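Rovside Boat Trips Association
Minutes of the members' meeting, Tuesday, September 7, 2021

Present: Lizelle Mahlangu (chair), Luuk De Smet, Vusumuzi Shezi, Ho-yin Poon (minutes)
Apologies: Aminu Ekwueme

1. Minutes of the last meeting
Agreed, with one change. The evening sailing to Flodska leaves from the north jetty, not the town quay.

2. August bookings
Luuk went through the figures. Weekday trips to the seal banks were nearly full for most of the month. The Flodska sailings did less well and two were called off for wind. Refunds for both have gone out. Vusumuzi asked whether people could be offered another date before a refund. Luuk will change the wording of the email.
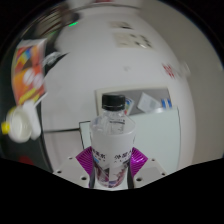

3. Jetty repairs
The harbour office has asked operators for 3,000 towards new decking on the north jetty. Members were willing to pay but want the work done outside the season. Lizelle to reply, asking for a start date and whether the sum can be paid in two parts.

4. Distance from seals
There was a long discussion. Skippers are keeping to the agreed distance on the outer bank, but at low water the channel by the inner bank is narrow and boats end up closer than they should. Vusumuzi proposed dropping the inner bank from all trips within an hour of low water. Agreed, to start with the next timetable. Ho-yin will redo the trip descriptions. 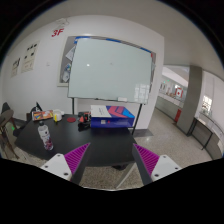 5. Guides
Pretoreo can run a first aid course for up to 10 people. Five guides need to renew. Places left over will be offered to the Kruger guest house, whose staff take walking groups along the shore. Cost still to be confirmed - Luuk to ring them.

6. Any other business
The sign at the car park still shows the old departure times. Aminu had offered by email to replace it and this was accepted.
Life jackets in child sizes to be checked by each skipper before the autumn holidays.

Next meeting: date to be set once the harbour office has replied.

Filed under: Members / Minutes / Boat trips

Recent items
Autumn timetable for the seal banks
Getting to Flodska without a car
What to wear on the water
Minutes: spring meeting

Contact the association | © Rovside Boat Trips Association | Back to top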